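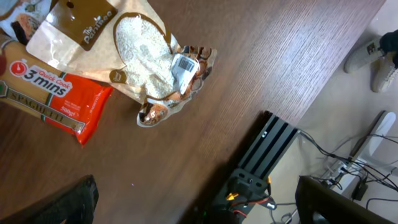 干货收纳一篮装:米、面、调料袋的半小时整理法

2022-11-05 更新,补了篮子尺寸和换季那一段

我太喜欢整理干货了!冰箱要抢时间,衣柜要试穿,干货就安安静静躺在那里等你分,一袋米、一把面、几包汤料,往桌上一摊,心情立刻就好起来。十月搬到 Carnton 之后厨房少了两个吊柜,逼得我把所有袋装的东西重新收了一遍,最后留下来的办法特别简单:一张桌子,一个带孔的塑料篮,几只夹子,再加一卷能写字的标签纸。下面按我自己做的顺序写,第一次做大概半小时,熟了以后 14 分钟就能收完一篮。

要准备的东西

带孔的硬塑料篮一个,转角圆一点的更好搬,也不容易勾破袋子
封口夹若干,长短都要有,米袋用长的
标签纸和油性笔(我用 Lusum 的白色小卷,撕下来不留胶,好用!)
干抹布一块,微湿的抹布一块
手机,用来记保质期

篮子的尺寸先量层板再买。我家层板深 271 毫米,当时图省事买了个大的,放进去柜门关不上,只好拿去装土豆了。高度也要留余量,我现在这个篮子高 167 毫米,意面竖着放会露出一截,横着放刚刚好。

第一步 全部拿到桌上

柜子里所有袋装的、盒装的干货都拿出来,一包不留。最里面那层一定要伸手摸一摸,我就在那儿摸出过两包一模一样的玉米淀粉,还都开了口……

摊开的时候正面朝上,让品名和煮制时间都看得见。米袋这种又重又软的,先放平,别靠着桌边立,软袋子一滑就连带着把旁边的东西推下去。意面这类细长的顺着桌子放,两头都别压重物,压断了煮出来长长短短,拌酱的时候很恼人。

桌子小的话就分两批,先主食,后调料。两批之间记得把桌面清一下,掉出来的米粒最会往袋子底下钻。

第二步 看日期,查封口

每一包都翻过来看一眼日期。超市有时会把条码贴纸直接贴在包装上,正好盖住一部分字,轻轻揭开一个角再看,看完按回去就行。实在找不到日期的,写上今天的日子,当作开始计时的那一天。

封口分三种情况:

没开过的:不用夹,也不用换袋,原包装最能放。
开过但还剩一大半的:把空气往上赶,袋口折三折再夹住。米袋捏一捏,听见气都跑光了再折。
只剩一点点的:单独放到桌子右边,这周吃掉。我管那一堆叫“先吃角”,每次整理完的那几天晚饭特别好安排,什么剩面配什么剩汤料,乱搭出来的还挺好吃!

带透明窗的袋子不用贴标签,余量一眼就知道。窗口那面朝外放,省掉很多拿起来又放回去的动作。

快煮的和普通的意面要分开夹。两种混在一锅里,三分钟的已经软塌塌了,另一种还硬着心,我为这个倒掉过整整一锅,心疼了一晚上。如果煮制时间只印在一头的标签上,开袋就从另一头剪,别把那几个字剪没了。

第三步 按怎么吃来分

以前我按种类分,米归米,豆归豆,看着整齐,做饭时要翻好几个地方。后来改成按一顿饭来分,顺手太多了。

一组是“煮一锅就能吃”的:米、意面、挂面、面汤料。
一组是“要泡要炖”的:豆子、木耳、香菇、薏米。
一组是“撒一点就香”的:花椒、孜然、芝麻、各种小袋香料。

头一组用得最勤,给它最好拿的位置。小袋香料容易沉底,用一个旧纸盒立着装,像放明信片那样一张一张排,想找哪包用手指拨过去就行,特别有意思。

如果家里有小朋友,零食干果就别混进来了,不然篮子每天都会被翻得底朝天。单独给它们一个地方,大家都轻松。

第四步 装篮

装的顺序我试过好多种,现在固定是这样:

先放硬盒子,贴着篮壁站一圈。盒子站稳了,中间就像有了个小隔断,软袋子放进去不会东倒西歪。

再放扁的软袋,竖着插,开口朝上。夹子都朝同一边,看起来清爽,拿的时候也不会互相勾住。

最上面横放细长的东西,意面、挂面都在这儿。底下垫着软袋,磕碰也不怕。

大袋米最后决定。篮子够深就平躺在最底下,那前面几样都要往后挪;不够深就让它单独待着,硬塞会把篮壁撑变形。我家的米一直单独放,补货也方便。

篮子带孔的好处这时候就出来了,隔着小孔能瞄到里面包装的颜色,红的蓝的大概记住几样,找东西时连篮子都不用整个拉出来。孔边如果有毛刺,用指甲锉磨两下,很快的。

装到九分满就停手。剩下那一点空隙是给下次买菜留的,塞到满当当的话,多一包面都要重来一遍。

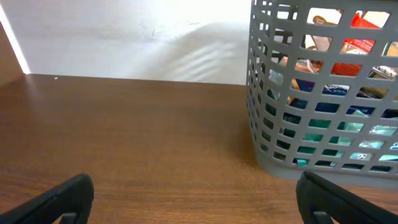 第五步 定位置,贴标签

篮子先放在桌上靠墙的地方试用两三天再进柜。这几天里做饭拿了什么、放回哪儿了,自己的习惯全都露出来了,比坐着想布局管用多了。我就是试的时候发现,自己总用左手拿面,于是把面那一侧转到了左边,小小一个改动,舒服极了。

篮子底角离桌边留出一个手掌的宽度,转身不会撞到。靠墙那面也别贴死,留一条缝,搬的时候手指伸得进去,墙上也少蹭几道印子。

标签贴在篮子正面的上沿,写组名就够,别写具体的东西。写了“意面”,哪天意面吃完了换成粉丝,又得重写。日期写在另一张小纸条上,夹在袋口,跟着那包东西走。

手机里建一个小清单,只记三样:最早过期的、快吃完的、家里多出来的。去店里前看一眼,能少买好多重复的。Didenko 路口那家粮油铺每回都有新到的豆子,我要是不看清单,准得又拎一袋红豆回来。

第六步 收桌面

东西都进了篮子,别急着坐下,桌面再花两分钟。

先用干抹布把碎屑往自己这边收,顺着木纹走。面粉和淀粉千万先干擦,一沾水就糊在纹路里,抠起来没完没了。再用微湿的抹布擦一遍,拧到滴不出水的程度。最后换干的一面收尾,角落里多带一下。

浅色米粒掉在深色木面上很显眼,可芝麻、花椒壳掉在上面就跟木纹混成一片了,要侧着光看。把头低下来,让窗户的光从对面过来,桌上有什么都看得清清楚楚。摸一遍也行,手掌比眼睛灵。

如果袋子底下渗了油,像花生碎、炒过的芝麻都会这样,滴一滴洗洁精在湿布上擦,再用清水布过一遍。我在 Ataletti 买过一块厚棉布专门干这个,洗了很多次还是很吸水,爱不释手。 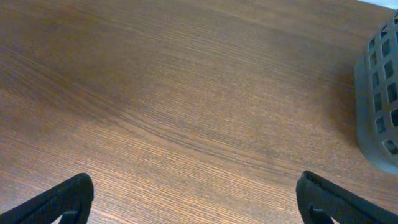 桌面的木纹,细密的线条到中间弯成一道缓缓的弧

几个常碰到的问题

要不要全部换成密封罐?
看你家潮不潮。罐子漂亮是真漂亮,可每样都要洗、要晾、要倒,倒完还剩一把装不下。我只有糯米和面粉用罐,别的都留在原袋里,煮法和日期也跟着留着。

篮子有孔,会不会进虫?
袋口封好就没事,问题多半出在没夹紧的那一包。豆类买回来先冷冻几天再放常温,我这么做之后就没再见过小飞虫。

袋子皱得厉害,立不起来怎么办?
把底部的两个角往下折平,里面的东西抖一抖,重心就下去了。还不行就让它夹在两个盒子中间,互相扶着。

多久整理一次?
大整理一季一次就够,换季前后正好。平时买完菜顺手看一眼“先吃角”,超过 15 分钟就别继续了,那说明东西买多了,该做饭啦!

换季的时候

入冬以后炖的多,“要泡要炖”那组往前挪,凉拌用的粉皮往后退。春天再换回来。挪之前把篮子腾空洗一次,温水加一点小苏打,刷子顺着孔一排一排过,倒扣晾一夜。塑料篮晾干得快,可孔边会存水珠,第二天早上甩一甩再装。

夹子也一起洗了,松掉的那几只挑出来夹照片或者夹窗帘,米袋还是得用紧的。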